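Arkley cutting the weekday lunch menu to one soup and one main

ilarieskola
Posted 12th September

Anyone else see the notice at Arkley? Starting next week the lunch list goes from a full page down to one soup and one main a day. No burger, no fish plate. I eat there twice a week because it's close to work and I can get what I want. If the main is something I don't like, I'm walking over to Lirnton. 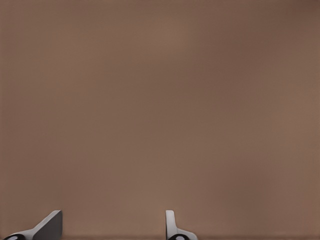
Plain brown, close up.

teemu_s
The short list makes sense to me. I cooked lunches for years, and a long menu at noon means a lot of prep that goes in the trash at two o'clock. If they make one main and make it well, the food comes out faster and probably better. Kauppinen has done it that way since June and the line moves.

ilarieskola
The line moves at Kauppinen because half the people quit going. I was one of them. Three days in a row it was some kind of casserole.

Ines Calado
I asked at the counter yesterday. The soup will always be meatless and the main will have meat or fish on most days, with a vegetable version if you ask before noon. They didn't have a price yet. The woman I talked to thought it would be a little under what the fish plate costs now, but she wasn't sure.

teemu_s
Asking before noon is going to be a problem for people who don't get a break until one.

Ines Calado
I said the same thing. She told me you can call it in. The number is on the door and they'll put your name on a plate.

impi.l
Does bread still come with the soup? That matters more to me than the main. The rye there is the only reason I go.
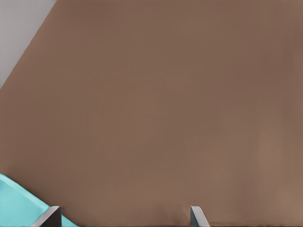 aleksi_n
Is the dinner menu changing too?

Ines Calado
Dinner stays the same for now, with the full list from five o'clock. Only weekday lunch is changing. And Impi, bread comes with the soup, but the second slice is extra.

impi.l
Fine by me. I'd pay for the second slice.

aleksi_n
I'm with Ilari on this. A restaurant with one main is a cafeteria. If I want a cafeteria there's already one at work and it's cheaper. What I liked about Arkley was that four of us could sit down and all get something different. Now somebody in the group always loses out.

teemu_s
How many of you were really ordering something different though? When I worked lunch, most of the tickets were for the same two plates. The rest of the menu was there so people could look at it.

aleksi_n
I ordered the liver. Somebody has to.

ilarieskola
He does order the liver. I don't agree with Teemu, but I'll try it the first week and post what I got and what it cost. If it's casserole I'm done.
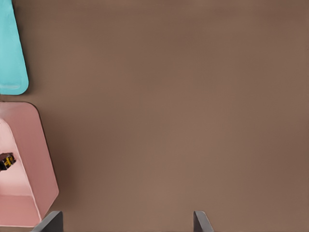
Update after the first week

ilarieskola
Went two times. First day was pea soup and baked whitefish with potatoes. The fish was good and I had it in a few minutes. Second day was meatballs - fine, a bit dry, and the gravy was thin. Price is a little lower than before. I still miss the burger.

impi.l
Soup was better than it used to be. Bread is the same, thankfully.

aleksi_n
Haven't been. We went to Lirnton.

89 comments - 2 shares

Recent threads
Varnunbridge market: who still sells smoked eel?
Lirnton weekend brunch, worth the wait?
Leftover rye bread ideas
Kauppinen closing early on holidays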